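**For release in April: Brostel opens up Lodhi 2, our planner for the chores with bags in them**

Hi, it's Brostel again! We're the small software shop behind Lodhi, the task planner that sits between "please take the trash out" and a robot's arms, and we've got a new version to tell you about. Lodhi 2 is out for anyone on our test program this month, and it goes on general sale once we've cleaned up the installer (which is a bit of a mess right now, I'll admit it).

I write these releases myself and I also write a good chunk of the planner, so you're getting this without much polish. The short version is that Lodhi 2 handles soft, floppy, see-through things much better than the first one did. Bags, mostly. We spent a whole winter on bags. My family is very tired of hearing about bags.

Lodhi 1 treated every item in a gripper as a solid shape with a fixed outline. Great for mugs and boxes, and terrible for anything that swings, sags or changes shape every time the arm moves. A bag would droop, the planner's idea of it would stay where it was, and from then on every distance it worked out was a little bit wrong. In the new version a held item can be tagged as "hanging." The planner gives it a loose envelope, updates that envelope as fresh camera views come in, and plans the arms around the whole envelope instead of around the wrist.
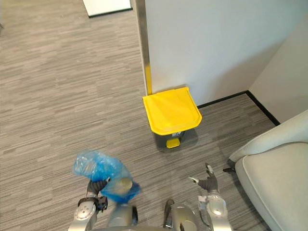 Two-arm planning is where most of the new code went. The first Lodhi picked one arm for a job and parked the other, and we'd watch it shuffle the robot sideways again and again to do something a second hand could have helped with. Lodhi 2 gives each arm a role and lets the roles change halfway through. In the trash job, the left hand can hang on to the blue bag with the round beige thing in the bottom of it while the right one stays open and free, and the planner weighs up what that free hand could do about a bin with a yellow lid and a foot pedal. Pedals are a funny one, by the way! A planner that only knows "lid" will go straight for the lid, so we now let you describe a container by how it opens, and you can list more than one way. The same settings page has the keep-clear distances for furniture, and I'd suggest being generous with armchairs, whose legs tend to stick out further than you'd guess from above.

The perception side comes from Suvanance, our other package, and it's had a big update to match. Suvanance looks after the pictures from the head and wrist cameras and turns them into something Lodhi can plan with. See-through plastic used to give it fits. It would find an edge, lose it on the next frame, then decide the thing behind the bag was the thing in the hand. We retrained it on 400 short recordings of film and bags being carried, folded and put down, and we changed what it does when it isn't sure. It used to pick the likeliest answer and charge ahead. These days it can hand Lodhi an "unknown, in front of camera" patch, and Lodhi will slow the arm or ask for a look from the head camera before it commits.

That last bit sounds small, and it was the hardest thing in the release. A planner that stops every time it's unsure is no use in a kitchen or an office, and one that never stops is worse. We ended up with a patience setting, from 1 to 40. I run mine pretty high. One of our testers keeps theirs down at 2 and says it suits them fine, so try a few values before you write in to complain (you're welcome to complain after that).

The wrist view matters a lot more in this version, too. Once a bag is in the fingers, the plastic can take over nearly everything that camera sees, with folds and shiny streaks and blurry colors showing through. Suvanance now keeps a separate layer for "stuff I'm holding" so the rest of the view can still be used for whatever's left of it.
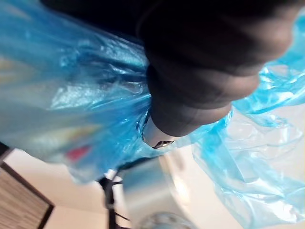
**Do I need new hardware to run Lodhi 2?**

If your robot runs Lodhi 1 today, it'll run this one on the same computer. Two-arm roles need two arms, of course, and everything else works with one.

Now the housekeeping. Lodhi 2 reads your old task files as they are. It won't write them back in the old format, though, so keep a copy somewhere safe before you upgrade. The command-line tools have moved into Brustow, our free toolbox, along with the replay viewer. Brustow lets you step through a finished run, see what the planner believed at each moment and compare it with what the cameras recorded. I use it every morning with my coffee, and I'd say it's found more of my bugs than I have.

There are still gaps. Tying a bag shut isn't supported. Handing a bag from one gripper to the other works in our tests only if you switch on the slow mode, and you'll find that under the "hanging" options. Very thin clear film with no tint to it is still hard for Suvanance, and we're collecting more recordings of it now.

Test program members can download all three packages from their Brostel account page. If you're a reporter, a lab or just somebody with a robot and a full trash can, write to the Brostel press desk and you'll get me. Replay files are very welcome, especially the ones where it all went wrong!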